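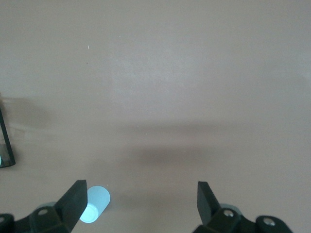 How long do I need to wait between coats of limewash, and does a second coat fix the blotches?

Posted by graneo_grump

I put one coat of Hamada limewash on the spare room and it looks like a map of a country with border disputes. The can says to let it "cure naturally," which is how my landlord describes the plumbing. It's May, the room gets damp at night, and my mother-in-law arrives soon with opinions. Previous paint was an old flat latex. I did use primer, the cheap kind.

Chiharu Nishimura

Leave it overnight at the very least, and a full day if the room is damp. Limewash goes on looking dreadful and lightens as it dries, so judging it in the first few hours is a waste of a good panic. A second coat evens things out a lot, though it will never look like regular paint. Thin it, mist the wall first, and use a big ugly block brush in short crisscross strokes. Keep a wet edge and don't go back to touch up a spot once it starts drying. That's how I got my own border disputes.

The primer worries me more. Limewash wants a mineral primer over latex, and cheap all-purpose stuff can let it powder off. Rub the wall with a dark sock. A little dust is normal. A white sock is bad news.
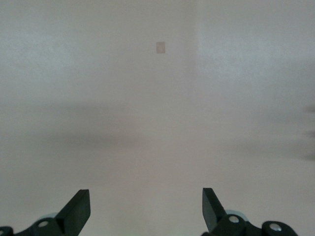
Also, do the corners with a smaller brush and feather them out right away, or you get a dark stripe up each one. I did 13 feet of hallway before I noticed mine. If the heat's on, turn it down to 60 while you work so the edge stays wet longer.

kaltance_dad

just use eggshell. did my whole house in 56 hours and my wife only hates two rooms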